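Fancy teaching a robot with your own two hands?

I'm Baldur Bach and I look after the demonstration bench at Wollorlow in Imham. We're after 16 people to join us in December and show our two-armed setup how to do small everyday jobs – picking things up, moving them, putting them away. You steer both arms by remote control and we record every move, fumbles included (I still drop things, so please don't fret!).

No experience needed, just reasonable patience and okay eyesight. A session lasts about 70 minutes with a tea break after 30, and we pay your bus fare on top of a Windora gift card. Mornings fill up first, so say early if that's all you can do.

To sign up, drop a note at the Wollorlow front desk with your name and the times that suit you.

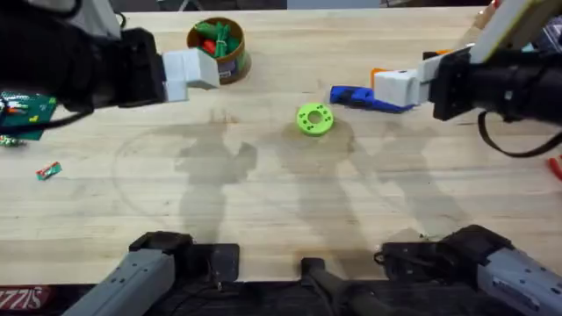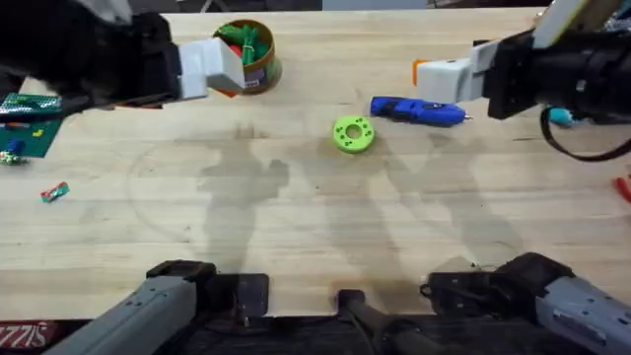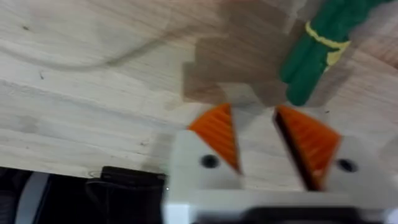
The bench at Wollorlow: both arms in the first two, a gripper close up in the last.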